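Skirnent Pushing Set: README

Last updated Tuesday, June 4, 2019

Hi, and thanks for downloading this! Skirnent is a collection of short episodes of a robot arm pushing small coloured blocks over a wooden board, with typed instructions to go along with them. I put it together because I wanted a policy that could take a plain sentence ("nudge the green star over to the blue cube") and get on with it, and I couldn't find examples that matched our table. If you only want to load the thing, skip ahead to Getting started. If you're deciding whether it's any use to you, read the lot, especially the part about what's wrong with it.

What's in the box

There are 3000 episodes in the main folder and 200 more in a folder called holdout. Please leave holdout alone until you're ready to test. I peeked at mine early and had to collect a new one, which took most of April and a fair bit of swearing.

Each episode folder has:

frames/ (colour stills, numbered from zero)
actions.csv (where the operator asked the tip to go, in board coordinates)
state.csv (where the tip really went, same coordinates)
text.txt (one instruction per line, with the step it starts on)
notes.txt (often blank, sometimes a rant)

The action is a two-number offset in the plane of the board. Height is held by the controller and you never have to predict it. The gap between actions.csv and state.csv is worth plotting before you train anything, as the arm lags a little behind the operator and a model that ignores the lag tends to overshoot.

How the episodes were gathered

The operator steers the arm with a small joystick and watches the board directly, so they see a bit more than the camera does. Keep that in mind! When the rod is in front of a block, the person driving can lean over and look around it, and your model can't.

Nobody was told what to do while driving. We asked people to push things about with some purpose (make a line, bring the reds together, clear a corner) and to keep going until the tape ran to the end. The instructions were written afterward by people watching the recordings, who marked a start and a stop and typed what they'd have said to get that behaviour. I like this way of working a lot. You get far more variety than you do from a fixed list of tasks, and the drivers don't get bored nearly as fast.

The labellers were free to word things however they liked. You'll find "move the red circle up", "shove the red cylinder away from you" and "red round one, other side please" all meaning much the same thing. I fixed typos that changed the meaning and left the rest.

Words for places

This caused more arguments than anything else, so here's what we settled on. Left and right are as seen in the stills. Up is toward the top of the picture, which is away from the front edge of the board, and down is toward the front edge. "Behind" was used both ways by different labellers, and I've tagged those lines with a question mark at the end so you can filter them out.

Shapes were easier. Hearts, stars, cubes, triangles and cylinders turn up in the text, though a cylinder may be called a circle or a round block, and a triangle is now and then a wedge or a roof. I kept all of it.

Getting started

Unpack the archive, point the loader at the top folder and run the check script first:

python check_skirnent.py --root ./skirnent

It'll complain about 21 episodes with a missing last frame. They're fine otherwise. The loader is called Ralness (long story) and it reads everything into plain arrays, so you can swap it for your own in an afternoon if you don't like mine.

A typical still looks like so: 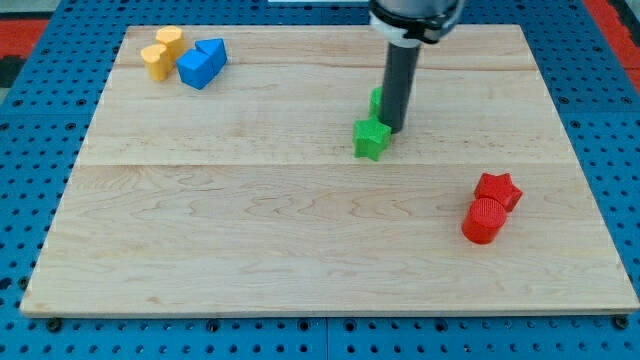

Rod tip close behind the green star, with the reds at lower right and the yellows and blues at upper left.

Known problems

The rod hides things. Blocks that sit behind it can shrink to a sliver of colour, and a single still often isn't enough to say which shape you're looking at. I'd feed in 4 frames at the very least.

Pushing a star is harder than pushing a cube. The tip slips off the points, the block spins, and the driver goes back for another try. I left all of those retries in. Some users have trimmed them out and told me their policy got worse at recovering, which fits what I saw.

Middle of the board is over-represented. Drivers avoid the edges for fear of tipping a block off, so don't expect much skill out there.

Versions and where to write

Version 1 was shared only inside the Uvville workshop and had the left and right columns swapped in part of state.csv. If your copy came from there, please bin it. Version 2 is what you've got now. The Öberg branch adds a second set of labels for the same recordings, still half finished, and I'd love a hand with it if you write clear sentences and have a free evening.

Bug reports go in the issue tracker. Include the episode number and the step, please!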